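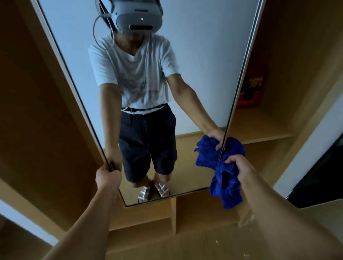 What does a perception engineer at Pliltham work on?

Most of the job is software that lets a robot learn household tasks from head-mounted video of people doing them. You would own the part that finds hands, tools and surfaces and passes them to the planner.

About the role

Pliltham is hiring one perception engineer for our Daltcombe office. You will join a team of 18 and report to Ehsan Abbasi, who runs perception and planning. The position is full time, with three days a week on site.

Our current training set covers 304 household tasks. Wiping and polishing are among the harder ones. When a person wipes a mirror with a cloth, the view holds a second pair of hands, a second cloth and a room that has no place in the map. Our depth estimates fail on glass, and the hand tracker sometimes switches to the reflection at the point of contact. Fixing this is your first project.
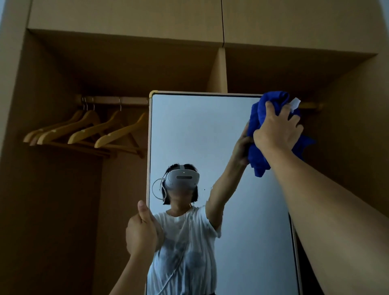
What you will do

Write and maintain the hand and object tracking code (Python and C++).
Build a mirror and glass detector that runs at 20 frames per second on the robot's own computer.
Improve Ghumman, our in-house tool for labeling and replaying recordings.
Work with the control group on contact timing for cloths and sponges.
Review pull requests and take a turn on the test rotation.

What we ask for

Three years or more of work in computer vision or robotics software. Good knowledge of camera calibration and multi-view geometry. Experience with ROS 2 is useful but can be learned here. A degree is not required.

Pay and benefits

Health and dental coverage, 29 days of paid leave, and a shuttle from Sidton station that leaves at 8:15 a.m.

How to apply

Send a resume and a link to code you wrote to Mohsin Cheema in hiring. Interviews take place in August and include a paid half-day exercise on recorded data.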